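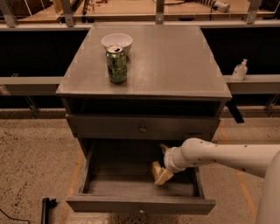

17 May 2025, finish tests, gray stain over ash

Went back to the January panels. The Oltau waterborne topcoat is still clear on all of them. The Pramatari oil has yellowed on the end grain and a little on the faces, worse on the panel that sat by the window. Zoriana put a strip of tape on that one in January and the line under it is easy to see.

Sanded panel 31 back to bare wood and restained. One coat, wiped after five minutes. Second coat went blotchy near the knot, same as last time. I think the wood is too cold when it comes in from the shed. Will leave the next batch inside overnight before touching it.

Rub test, dry cloth with the brick on top:
Oltau, two coats: 434 strokes before color showed on the cloth
Oltau, one coat: 100 strokes
Pramatari: stopped early, cloth was picking up oil from the start, not a fair run

Kyrylo wants the one-coat number repeated. He thinks the edge of the brick was digging in, and there is a scratch that fits. Round over the brick first.

Anendale order: they asked for the gray with no sheen. Two coats of Oltau flat, light sanding between. Quote went out at 3,243 including delivery.

To do
Label the Dobos samples, half of them have no date
More 320 paper
Ask Zoriana where the good wiping rags went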